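Chapter 6
Soft Headwear: Handling, Racking and Storage

6.1 Scope
This chapter deals with unstructured caps, meaning those whose crown has no stiffening behind the front panels. Such a crown does not hold its shape off the head. It must be supported during storage, or it will take on whatever folds it is left in. Felt and straw hats are covered in Chapter 7.

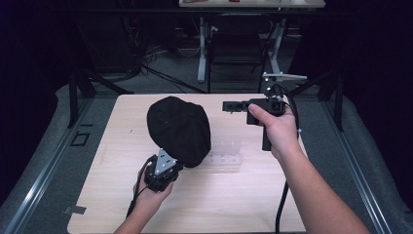 6.2 The work surface
Use a plain, smooth table, cleared of everything except the cap and the rack. A pale top is preferred for dark cloth, as lint and loose thread show against it. Wyss recommends a clear acrylic rack for the same reason – the surface behind it stays in view.

A cap should be picked up by the edge of the crown and moved without pressing on the brim.

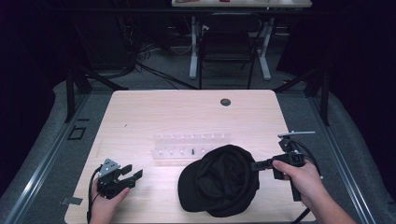 The brim sets the direction in which the cap is laid down, and the same direction should be kept for every cap in a batch. Where the crown has collapsed, open it from the inside before racking. Creases left for more than 10 days are harder to remove; in the Grelero storage trial, 86 of 200 caps still showed a fold line in August.

6.3 Crown up or crown down
A cap laid with the inside of the crown upward can be checked for wear at the sweatband. It should be turned over again before it is put away. 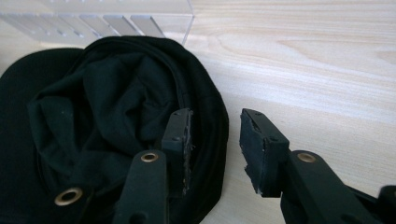
Svenja Camenzind disagrees with this last rule, and holds that a soft cap may be stored either way up provided nothing is stacked on it. Section 6.4 compares the 2 methods.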